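Kokska library to close two evenings a week from May

The Kokska branch library will shut at 5 p.m. on Mondays and Wednesdays starting in May, the town council confirmed on 5 Apr 2018. Opening hours on other days stay the same.

The branch has been open until 8 p.m. on weekdays for the past six years. Council figures show 942 evening visits in the last quarter, down from 2,048 in the same quarter a year earlier. Most of the drop came early in the week, according to branch manager Zdenka Nikolovski.

"Thursday and Friday evenings are still busy," Nikolovski said. "We kept those. If the numbers come back, we will ask for the other two again."

The change does not affect the children's room, which already closes at 5 p.m., or the Saturday story hour. The study tables on the second floor will be open only when the rest of the building is.

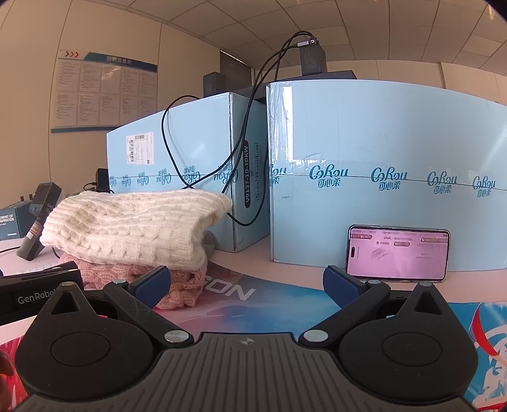
Two regular groups will have to move. The Monday knitting circle has been offered a table at the Katiyar community center on Mill Street, and the beginners' English class will switch to Thursdays at 6 p.m. in the same room as before. Students already signed up do not need to register again.

Santosh Kashyap, who teaches the class, said a few of his students work Thursday shifts and may have to drop out. He has asked the council to look at a Saturday morning slot – so far without an answer.

Council member Brijesh Kaushik said the money saved on staffing would go toward new books and repairs to the heating. The council has set aside enough for 600 new titles this year, with part of the budget held for large-print books.

Jyoti Pathak, a nursing student who lives near the branch, said she used the study tables most Wednesdays. "The main library is a 40-minute bus ride," she said. "I'll probably just work at home."

Books can still be returned at any hour through the slot by the parking lot. Items due on a Monday or Wednesday evening will not be fined if they are back by noon the next day.

Residents can send comments on the new hours to the council office until the end of the month.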